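Last updated 18 August 2023. Questions we keep getting at the Triltska rescue post about crashes on the Duvard road. Short answers. If someone is hurt right now, stop reading and call emergency.

## At the crash

**I come up on a crash and there's no crew there yet. What first?**

Park well past it, hazards on, vest on before you get out. Look for traffic. Then look for fuel or smoke. Then people. Call before you start helping, or point at one person and tell them to call.

**What do I tell the dispatcher?**

Where, how many cars, how many hurt, anyone trapped. On the Duvard road use the marker posts, the number is on the side facing traffic. "Near the gas station" doesn't help, there are two. Direction of travel too - toward Lopes or away from it. Don't hang up until they say so.

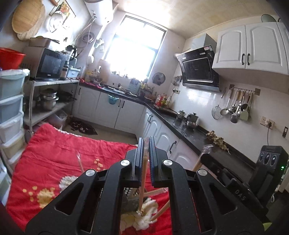
**Should I move an injured person out of the car?**

Leave them where they are unless there's fire, heavy smoke, water coming in or a real chance of a second hit. Talk to them, ask them to keep their head still. Turn the ignition off if you can reach it. If they stop breathing normally, get them out as best you can and start CPR, the dispatcher will talk you through it.

**Motorcycle rider. Helmet on or off?**

On, if they're awake and breathing OK. Visor up. Off if they're not breathing or are throwing up and can't clear it, and get a second person to hold the neck while you do it.

**Can I take pictures?**

Of your own car and the plates, for insurance, once everyone is looked after. Not of people. Crews will ask you to move back and they mean it.

## Your car

**What should I carry?**

Vest for every seat, kept inside the car. Triangle. First aid kit, flashlight, blanket, gloves, pen and paper. Water in summer. Check the date on the kit, most of the ones we open are way past it.
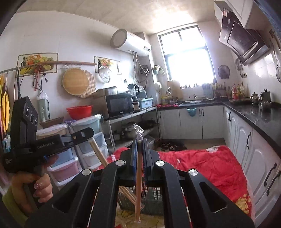

Crash gear loose in a trunk ends up under the groceries, or flying forward when you brake hard. Keep it together and tie it down. Doesn't need to be a fancy case. A plastic basket with open lattice sides like the dark green one here is fine, run a strap through the holes and hook it to the trunk ring. Vests don't go in it, they stay up front with you.

**How far back does the triangle go?**

On the Duvard road, 14 posts are missing their reflectors at the moment so don't count on other drivers seeing much at night. Walk it back as far as you safely can, on the shoulder, holding it in front of you. Before the bend or the hilltop, never after it. If there's no safe shoulder, skip it and get behind the barrier.

## After

**Why was the road shut so long in June?**

Diesel spill at the Lopes turnoff, 800 meters of road to clean, then police measurments. We don't decide when it reopens, police do.

**How do I get a copy of the report for insurance?**

From the police, not from us. We can only confirm a callout. Write to Omolara Adeyemi at the front desk with date, time and plate number. Form 216, on paper, at the post.

**Nobody seemed hurt but now my neck hurts the next day. Too late?**

See a doctor, today. Say it was a crash and when. Numb hands, bad headache or vomiting - call emergency insted.

**Do you run a course?**

Yes, Joonas Riihimäki teaches a crash first aid evening in the Drulero hall. Free. Sign up at the desk, wear old pants, you'll be on the floor a lot.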